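The gripper that wouldn't let go

So I promised an update on the tableware arm, and I've been putting it off, because Monday was kind of a disaster.
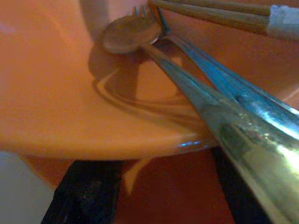 The job sounds like nothing. Go down to the orange bowl, close on the fork and spoon, lift, carry, open. We'd had it going pretty well since April, and Chantal Gill had even started leaving it alone while she ate lunch (brave woman!). Then on run 30 it closed on the handles and just... stayed closed. The program said open. The log said open. The fingers did not care.

And it kept moving! That's the part that bugs me. The arm went off to its next position still hanging on to the silverware and dragged the whole bowl along with it until I hit the stop. Nothing broke, but my heart was going for a good while.

I blamed the shiny handles first, since glare has burned us before. Wrong. Then I blamed the Erkis controller, and Clifford Bergeron let me rant for a bit before he asked if I'd looked at the cable. I had not looked at the cable. There was a tiny nick where it bends at the wrist, and in certain poses the open command never made it through. It took us 3 tries to get it to fail on purpose - I have never been so happy to see error 2433.

The bad cable is only half of it, though. We never checked that the fingers had opened before sending the arm off again, and that one's on me. Now it waits for the position reading, and if it doesn't get one in 2 seconds, everything stops. I also rerouted the cable with a lot more slack.

Lunch is supervised again until further notice. Next up is the chopsticks, paper band and all, and I already have a bad feeling about the paper.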